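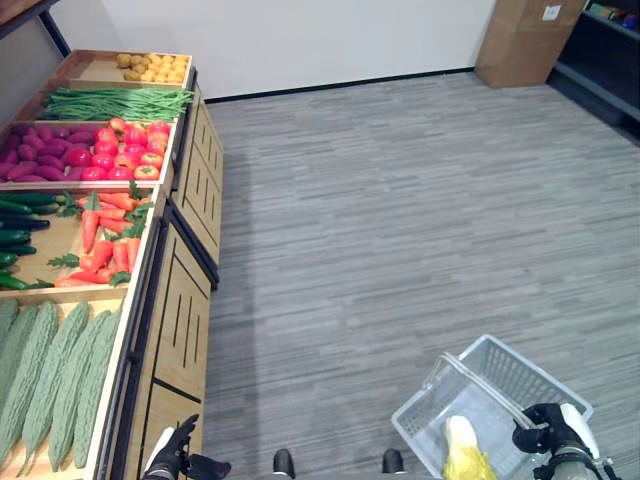
Produce merchandising starts from the fixture, because the fixture sets how much stock is on view and how far the shopper has to reach. A tiered stand divides the stock into bins that rise toward the back, so that each row is visible over the one in front. Two ways of filling a bin are used in this unit. In a single-item bin, one product occupies the full width, as with the bitter melons in the nearest bin, laid lengthwise side by side. In a split bin, two products share the width, and the line between them has to be carried by color or shape alone. Purple-red sweet potatoes next to glossy red tomatoes are a borderline pairing by color but a clear one by shape. Cucumbers next to carrots with their leafy tops are clear on both counts.

Unit 5: Filling and Facing
Course: Retail Display Practice, Part 2
Notes prepared by Maite Lozano

1. Terms

Bin: one compartment of the stand, bounded by dividers and a front board.
Lip: the top edge of the front board.
Fill level: the share of the bin floor covered by product, judged from the customer side.
Facing: turning items so that they present the same side or end to the aisle.
Break line: the boundary between two products in a split bin.

2. Laying patterns

Long items (beans, cucumbers, bitter melons) are laid parallel. The direction may run across the bin or toward the back, but it does not change within one bin. Beans tend to creep over the lip and are pushed back when the bin is faced.

Round items (tomatoes, small potatoes) are heaped. A heap settles toward the lowest point, so a half-filled bin shows bare floor on one side. In the example above, the small yellow potatoes sit toward the right half of the farthest bin and the left part of the floor is open. For the exercise, treat this as a partial fill and record which side is open.

Items with tops are the least regular group. Carrots may point in several directions without the bin looking neglected – the greens fill the gaps – but the roots should stay behind the lip.

3. Artificial stock

Artificial vegetables are used for layout practice. They do not bruise or lose water, and the same arrangement can be rebuilt as often as needed. They are also lighter than the real product and slide more easily, so heap angles measured with them should not be carried over to a working store.

4. Reading

Valcárcel, Milagros. Course reader, p. 39 (break lines) and p. 301 (table of laying patterns). The Gosstead layout in the appendix is optional.

5. Exercise

Work in pairs. Draw the stand from the customer side, one rectangle per bin, and label each product. Mark every break line. Then propose 2 changes to the order of the products, moving whole products only, and state for each whether the contrast at the break line improves by color, by shape or by both. The bitter melons stay where they are.

Hand in one sheet per pair. Sketches in pencil are accepted – photographs are not.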